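Last updated Sun 23 May

I've been at Danladi going on seven years now, first on the soup line, then on the packing side, and these days in the little office upstairs where we work out what the kitchen does next. We make ready meals — stews mostly, a lot of chili — and until this spring the fanciest machine in the building was the one that puts lids on trays.

Then the company bought into a program called Zumidby, and I got put on the small team that plans which jobs the arms will take over in June. I was not asked if I wanted to be! I said yes anyway, partly out of nosiness and partly because I spent two winters on the prep tables and my right shoulder still lets me know about it when the weather turns.

So most of my week now goes to a simulator called Nutance, and to long conversations with the people downstairs about what it means for them. 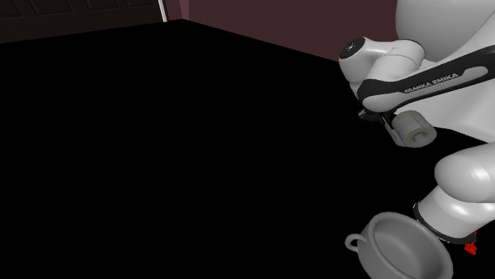
The prep tables are where everybody's worries are, and fair enough. There are 59 of us on the day shift and prep is the biggest group. What I keep trying to get across is how small a piece of the job we're starting with. In the simulator it's one arm, one grey pot and one grey cylinder in the gripper, on a plain black surface with nothing else on it. My old table never looked like that for one minute of my life. There were scales, wet towels, somebody's order sheet, a tub of onions where it shouldn't be, and three people reaching across each other. When I brought my laptop down at break to show folks, the first thing one of the women said was "where's all the stuff?" and I wrote that down, because it's the best question I've heard in the whole project.

The plan, as it stands, is that the arms do the repeat loading and people do the tasting, the checking and the fixing. Management says no one loses hours. I believe they mean it, but I've also asked for it in writing, and so have a few others. The Flenden plant went through this before us, and what I hear from there is mixed — sore backs are better, but the shift got quieter and some people miss the talk. I'd miss it too. Half of what I know about cooking in quantity I picked up from whoever was standing next to me.

The other thing is training. Right now it's 2 afternoons, and I think it ought to be a lot more than that, paid, and on the real equipment. My next meeting is about exactly this and I plan to be a pain.

3 comments | 7 shares

Contact | Back to top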